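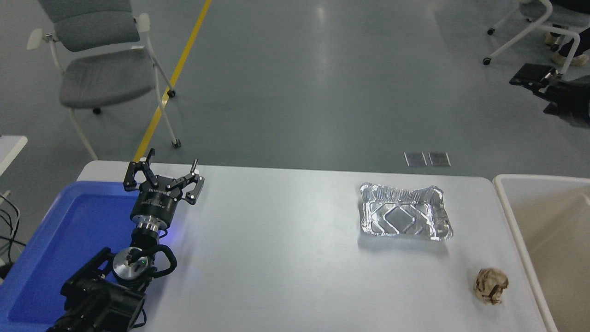
Photo: Dilruba Karunaratne

A foil tray and paper to be sorted at Marikar hall

April 17, 2020

Households in Tarlow that get meals through the Marikar kitchen can now send their used foil trays back with the next delivery. The kitchen started taking them this week at its hall on the east side of town, where they are sorted at a white table with a white bin standing at the end of it.

Until now the trays went out with the household trash. The kitchen sends out 1000 meals a week, most of them in rectangular aluminum trays, and the town's recycling contractor, Nimuvard, had turned away earlier loads over food left in the corners.

"A tray with rice stuck in it is no use to them," said Anoma Sivakumar, who runs the kitchen. "If people rinse it and let it dry, it can go. It doesn't matter if the rim is bent or the sides are crushed a little."

Brown paper is being handled separately. The kitchen wraps its bread in it, and a lot of it comes back balled up inside the trays. Clean paper goes to Nimuvard with the cardboard. Anything with grease on it goes to the compost heap behind the community garden on Gavedier Road. Sivakumar asked people not to put the paper inside the foil, as the two have to be pulled apart by hand before either one can be collected.

Lids are not part of the program. They are coated card and should still go in the trash at home.

The town put up $299 for bins and signs. Girish Ahuja, who manages waste services for Tarlow, said the contractor will pick up from the hall every 9 days to begin with and may come more often if the trays pile up. The town hopes to collect 4000 of them by the end of May.

Hashini Saha of Gavedier Road has been getting meals since the winter and had a stack of trays under her sink when the notice came around. "I'd been washing them anyway," she said. "I used a few for seedlings. The rest I can finally get rid of."

Trays should be left by the front door in an open bag or box on delivery day. Drivers will not come inside to get them. People who do not receive meals can also bring foil to the hall between 10 a.m. and noon on delivery days and leave it at the side entrance. Roll foil and pie plates are accepted if they are clean.

Questions about pickup can go to Rizwan Haque at the Marikar kitchen office. A printed list of what is and is not accepted will be handed out with next week's meals.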